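**Little yellow drawer unit, drawers wont stay shut + how do I sort it?**

posted by Lộc Đàm, Oct 26, 2020

Bit of a mixed one sorry. Got a small plastic drawer organiser, yellow outside, see-through drawers. No label on it that I can find. Want it for desk bits: pins, spare fuses, buttons, stamps, all the rubbish that lives in the Tiêu tin at the moment. Cleared the white table to do it properly.

Two problems. Drawers slide out by themselves if I pick the thing up. And no idea whether to sort by size or by what its for. Tried by size in June with a different box, gave up in 2 days.
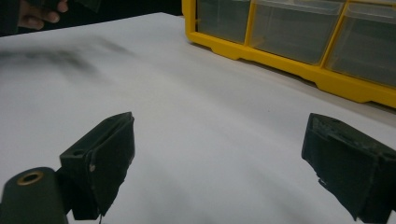
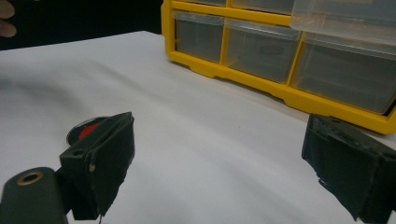 Also is it ok to keep it on its back, drawers facing up? Would fit the shelf better that way, I've only got 10 cm of depth to play with. Don't want to buy another one, the Vinix ones in the shop by me are twice the price and look flimsier.

Thanks, typing this on my break so will read replys tonight

---

**plasulley_pat**

On its back is fine for light stuff but you'll be lifting drawers straight up and everything small ends up in a heap at one end. Drove me mad. Stand it up if you possibly can, even if it means turning the shelf bracket round.

For the sliding: strip of felt along the bottom edge of each drawer, at the back. Thin stuff, the self-adhesive sort. Try one drawer first. If it's too tight peel it off and use masking tape instead, folded over once. Don't use blu tack, it goes everywhere and picks up fluff.

Sorting, do it by what it's for. Sewing in one, electrical in another, post in another. Size never works, you forget which is "medium". Widest drawer for whatever you grab most. Tip the lot out on the table first and chuck anything you can't name. I had 9 keys in mine and none of them fitted a door in the house.

Labels on the front even though you can see through them. Smoky plastic hides more than you'd think in the evening.

---

**Drivero**

just put an elastic band round it when you move it

---

**m_hollins**

Agree with felt. Would add, wash the drawers before you stick anything on, warm water and washing up liquid, dry overnight. Mine had a sort of greasy film from new and the felt fell off 4 times before I twigged.

Stamps I'd keep somewhere else, they curl. Fuses in a bag inside the drawer, with the rating written on teh bag.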